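# Skorkier Dark Gray Table Mat, Rectangular

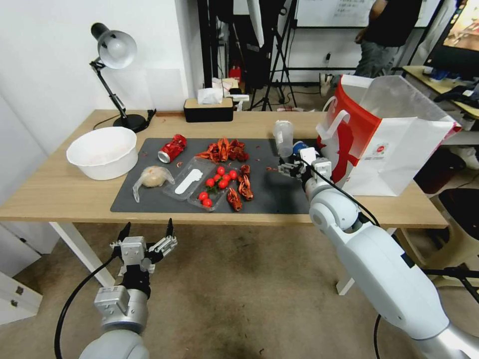

The Skorkier mat is supplied by Briltulton for shared dining tables, staff kitchens and teaching rooms where food is set out directly on the work surface. It is intended for meals that leave shell, crumbs and juice behind, and it covers part of a table so that bare wood remains for serving bowls and lamps. Crawfish are a demanding case, as small red flecks of shell spread across a mat well beyond the heap itself and show clearly against the dark gray. The color was selected with this in mind: staff can find the remaining pieces before the table is used again.

## Recommended use

Place the mat flat on a clean, dry table. Food containers, cups and bagged bread may stand directly on it. A large bowl for discarded shells should be kept beside the mat, within reach of all diners. Hot pots require a separate trivet.

## Cleaning

1. Remove containers and larger scraps.
2. Lift the mat by two opposite edges and shake it over a bin.
3. Wipe with warm water and mild dish soap.
4. Rinse, then hang or lay flat to dry.

Bleach and abrasive pads must not be used. Tomato juice and seafood seasoning should be wiped up the same day. The mat may be folded for short periods, but long-term storage is to be rolled, with the dining side facing out.

## Ordering

| Item | Stock number |
|---|---|
| Skorkier mat, single | 2,193 |
| Orozco storage tube | On request |

The storage tube holds up to five mats. Institutional orders are packed in sets of four and are dispatched from the Prirus warehouse. Orders received before noon are processed the same afternoon.

Questions on bulk supply should be addressed to Tiburcio Villalobos, Institutional Sales. Returns and replacement requests are handled by Braulio Jaramillo. Mats returned under the two-year guarantee must be clean and accompanied by the original packing slip.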